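4. Publicar um imóvel no Nillow

Esta secção explica como o proprietário ou o agente cria um anúncio de arrendamento no Nillow, desde a abertura da ficha até à publicação. Antes de começar, a conta deve estar confirmada (ver secção 2) e o perfil de pagamento deve estar preenchido (ver secção 3). Se a conta foi criada pela agência Kubiak, o perfil de pagamento já está preenchido e não é possível mudá-lo neste ecrã.

4.1 Abrir a ficha do imóvel

1. Entre na conta e escolha "Os meus imóveis" no menu do lado esquerdo.
2. Carregue em "Novo imóvel". Abre-se uma ficha vazia, com o estado "Rascunho".
3. Escreva a morada completa, com o andar e a letra. O número da porta não aparece no anúncio público, só na ficha interna.
4. Escolha o tipo: apartamento, moradia, quarto ou espaço comercial.
5. Carregue em "Guardar rascunho".

Nota: o tipo não pode ser mudado depois da publicação. Se escolheu mal, apague o rascunho e crie uma ficha nova.

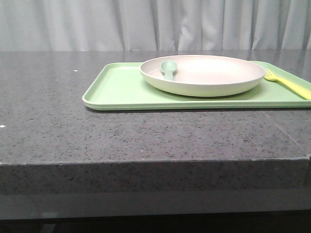

O rascunho fica guardado na conta durante 15 dias. Depois deste prazo o sistema apaga-o sem enviar aviso, e os textos já escritos não se podem recuperar. Para prolongar o prazo é suficiente abrir a ficha e guardar outra vez.

4.2 Preencher a descrição

1. No separador "Descrição", escreva um título curto. O título não aceita letras todas em maiúsculas.
2. No campo grande, escreva o texto do anúncio. O limite é de até 3.000 caracteres, com espaços incluídos.
3. Indique a área útil, e não a área bruta. A área bruta tem o seu próprio campo, mais abaixo.
4. Marque o que está incluído na renda: água, eletricidade, gás, internet, condomínio.
5. Se o imóvel se arrenda mobilado, marque "Mobilado" e abra a lista do inventário.

O inventário preenche-se por divisão. Em cada linha escreve-se o objeto, o estado e, se desejar, uma observação. Os inquilinos veem esta lista só depois de a visita estar marcada. Recomendamos escrever também as coisas pequenas da cozinha, como pratos e talheres, que são a causa mais frequente de discussão na entrega das chaves.

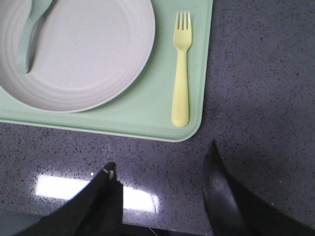 Atenção: o inventário do Nillow não substitui o anexo do contrato. Para ter valor entre as partes, deve ser impresso e assinado juntamente com o contrato.

4.3 Renda, caução e disponibilidade

1. No separador "Valores", escreva a renda mensal em euros, sem casas decimais. Exemplo: 1.000.
2. Escolha a caução na lista. O valor proposto pelo sistema é de dois meses, mas pode ser alterado.
3. Indique a data a partir da qual o imóvel está livre.
4. Se aceita visitas, ligue a opção "Calendário de visitas" e marque as horas possíveis.

Quem usa o calendário Orance pode ligá-lo aqui, com o botão "Sincronizar". A ligação funciona numa só direção: as visitas do Nillow passam para o Orance, mas o que se escreve no Orance não volta. Se cancelar uma visita só no Orance, o candidato não recebe nenhuma mensagem - o cancelamento faz-se sempre no Nillow.

Nota: nos arrendamentos de curta duração, os preços de dezembro são definidos à parte, no quadro "Épocas". Se este quadro ficar vazio, o sistema aplica o preço normal.

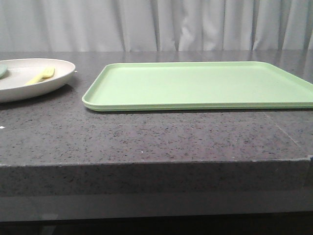 4.4 Verificar e publicar

1. Carregue em "Pré-visualizar" e leia o anúncio como o vai ver o candidato.
2. Confirme que o certificado energético está anexado. Sem ele, o botão "Publicar" fica cinzento.
3. Carregue em "Publicar". O estado muda para "Em verificação".
4. Espere pela mensagem de confirmação no correio eletrónico.

A verificação é feita pela Derier nos dias úteis. Se faltar algum documento, o estado passa a "Devolvido" e o motivo aparece em vermelho no alto da ficha. Corrija só o campo indicado e carregue em "Reenviar". Não crie um segundo anúncio para a mesma morada, porque os dois ficam bloqueados.

Depois da publicação é possível alterar o texto e a renda sem nova verificação. Uma alteração da morada ou da área obriga a repetir os passos desta secção desde o ponto 4.4.

Secção revista por Bogumił Bednarek. Os pedidos de ajuda sobre contratos encontram-se na secção 5.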